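I've had a robot arm in my house for 17 days now, and I've started saying good morning to it. That's probably the first thing you should know about the Metodon, the home kit from a small company called Nidaleo. The second thing is the price, $3,318 with the gripper and wrist camera included, and I'll get back to that because my wallet is still sore.

The kit came in two boxes, and the heavier one sat in my hallway until I found a neighbor with a better back than mine. Putting it together took me one long evening. The booklet is good, with big drawings and very few words, though I did put the base on backward and had to start over at step 7. After that you sign in, let the arm stretch and wiggle through its checks, and pick a first job from a list. I picked cloth. Everybody wants a robot that does laundry, right?
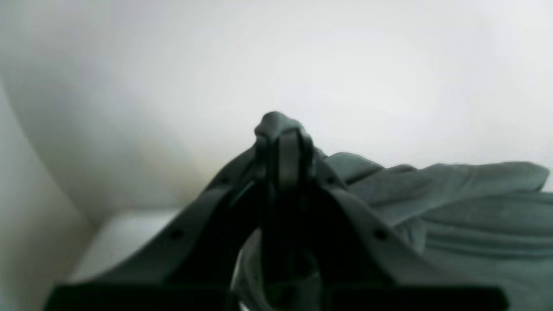
Cloth is hard, as anyone who has fought a fitted sheet can tell you. A cup keeps its shape when you grab it and a T-shirt doesn't, so the arm has to keep making up its mind. You teach it by steering it yourself, over and over, while the wrist camera records what the gripper is up to. Nidaleo suggests 600 of these practice runs before you expect much on your own stuff. I did a lot fewer (I have a job!) and got something that could pick up a cloth more often than it dropped it. Folding is another story, and I'd call mine more of a gentle squashing.

The steering part is much more fun than I expected. You move a little handle, the arm follows with a tiny delay, and after an hour or so you stop thinking about your hand at all. I lost a whole Sunday-style afternoon to it and forgot to eat lunch.

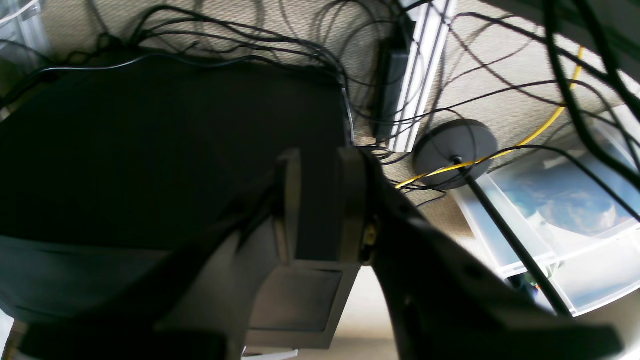

My big gripe is cables. Power, data, camera, the handle, the laptop charger – it adds up fast, and the kit comes with two sad little Velcro ties. Buy a bag of your own before you start. I'd also like a longer power cord, and a quieter fan while we're at it.

Support comes out of the Brukumham office and answered me the same day both times I wrote. There's a cheaper kit called the Vương, with a smaller arm and no camera, but I'd skip it if you want to teach your own jobs. A new cloth pack for the Metodon is due in December, and I'm keeping mine at least until then. It still can't fold a shirt, but I've grown fond of it.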